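The Cabinet by the Door

I have a confession. I love office supplies the way other people love shoes, and for years I kept mine like a raccoon. Then my friend Annunziata Grasso came over to borrow one plastic sleeve (one!) and it took me 16 minutes to find it. She timed me. So in March I gave myself an afternoon, a pot of coffee and a rule: everything made of paper, or made to hold paper, had to fit in a single cabinet.

I started with the plastics, the slippery stuff that slides off every pile you put it in. I'm partial to see-through blue with the little rectangular holes running along it in strips. You can tell what it is from across the room, and it's so pretty when the light comes through!

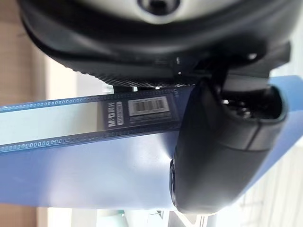
Boxes, boxes, boxes

Next came the question of what goes in what. Yuxi Feng, who I used to work with at Skornbridge, swears by open trays, and I tried them, I really did, but all I got was dust and rubber bands. I'm a box person. I like a flat one for anything letter-sized and a smaller one for the odds and ends (stamps, refills, that one good eraser), and I want them the same color so the shelf looks calm even when I'm not.

Blue won, obviously. Against pale wood it's cheerful without shouting at you. Put the small box on the left and the big flat one on the right, and leave some air above them. My mistake the first time was stacking everything to the ceiling, which meant unloading half the shelf for a stapler.
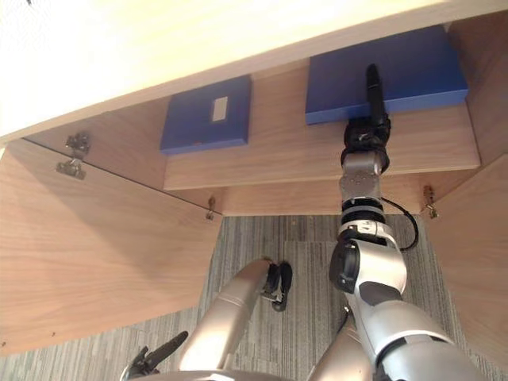 Blue boxes on the shelf, cabinet doors open.

I do love a cabinet with doors. Shut them and the whole business disappears! I spent 5 minutes with a screwdriver on my hinges and now they close without a shove from my hip. The space under the shelf is for tall things, and I'm still arguing with myself over whether the paper cutter counts. Annunziata says it does. She also still has my sleeve.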